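Left gripper pose jumps mid-episode and then the opening width is wrong, what am I missing?

Dolores Pennington
Mesmont group, handheld capture

Hi all, I'm going a little nuts here. We record with a pair of handheld grippers with the marker cubes on them plus a head camera, and since we moved to the room with the shiny floor the left one loses itself. The pose is fine, fine, fine, then it hops sideways and comes back. After a hop the jaw width reads closed when my fingers tell me it's open. The right one does it too but way less often. The task is picking things up near a little wooden cart and moving them around, nothing fast.
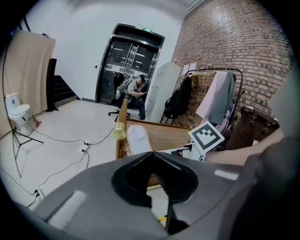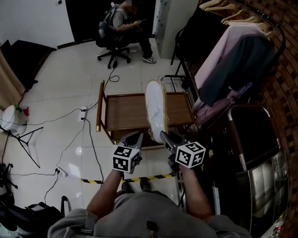
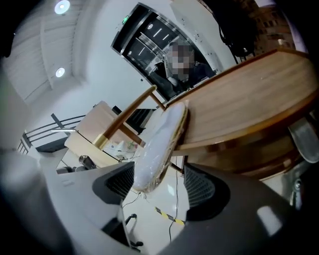 What I've tried so far

Recalibrated both, twice. Swapped the left and right cables, and the problem stayed on the left side, so I don't think it's the cable. Wiped the lenses (they were pretty gross). Reprinted one marker because a corner was peeling, no change. I went back through the last 100 episodes and 6 of them are bad enough to throw out, and the worst is number 252, where the gripper supposedly ends up under the floor while I'm standing there lifting a shoe.

The software is Fundard, the July build. The log only says "pose low confidence" and then nothing for 2 seconds. It seems worse after lunch but I could be imagining that. Can I save those episodes or should I just record them again? And is the width thing the same bug or a separate one??

Anderson Brandão

Glare. Change the lights.

Güven Coşkun

Anderson is probably right but I'd check before you go moving lamps around. We had something close to this at Honby and I spent an entire week blaming the ceiling.

Open one of your bad episodes and put the raw head camera video next to the pose plot. Step through it slowly at the hop. If the left cube is in view but a face has gone gray or washed out, it's light on the marker, and matte paper plus a dimmer lamp fixes most of it. If the cube is turned so you only catch one face at a steep angle, that's your wrist and no lamp will help. With one skinny face the solver can flip the pose to the mirror answer, and that looks just like your sideways hop. Mine was the second kind! I hold my left hand rolled in way more than my right, and I had no idea until I watched it back.

On the width: I'm fairly sure it's the same bug. On our build the width got zeroed again whenever tracking came back, so if the jaws happened to be open at that moment, open became the new "closed." There's a setting for it under the gripper tab, called something like re-zero on recovery. Turn it off, close both grippers all the way before each take, and see if it still drifts.

As for the six bad ones, I'd record them again. I tried filling a gap like that by drawing a straight line across it and the arm we trained went and drove its fingers into a tabletop. Ours was on low force so all we got was a dent, but please don't play 252 back on real hardware with anybody standing near it. Put a floor limit in the playback settings too, if you haven't.

Dolores Pennington

Okay, watched 252 back the way you said. The cube is there the whole time and I'm rolling my left wrist in like I'm pouring tea, you can only see one face of it. So it's me, ugh. The re-zero box was checked, I've unchecked it and the width has been good on every take this afternoon. I still got one small hop, so I'm going to try the matte paper as well. Deleted the six. Thank you!!

Ludivine Leclerc

Same thing on our rig in Toledo but it's the right side, and the person using it is left-handed. Does anyone know if the re-zero setting sticks after an update? Ours was back on this morning and I'm positive I turned it off.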